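3.2 Containers and fruit

The choice of container was the second question of our study. In the first round at the Bronaven site we used only flat trays, and the participants told us that a tray does not feel like something one keeps at home. For the second round, which began in October, we therefore changed to woven baskets with a fixed handle. A handle of this type is convenient for carrying, but it also limits from which side the fruit can be placed, and this limitation was of interest to us.

Each basket was filled on a plain table near a wall, so that the background gives little distraction. We did not prescribe an order. Large fruits could be laid first or last, and fruits of different color could touch each other. In total 1448 arrangements were kept for the analysis, divided over 4 filling levels. Arrangements in which a fruit rested on the rim were removed — they were rated as "unstable" by almost all participants of the Trodside group, whatever the fruit was.

Long fruits need a separate remark. An oval fruit can lean against the inner wall and takes little space, while a banana has a curve and must be turned before it fits beside the others.
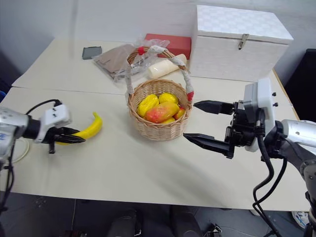
Figure 4. Wicker basket with arched handle, holding yellow and red-orange fruits; a banana is held at the left.

We coded the position of every fruit with respect to the handle, as left, right or under the arch. Fruits that were partly hidden by a larger one were coded only when both authors agreed on the position.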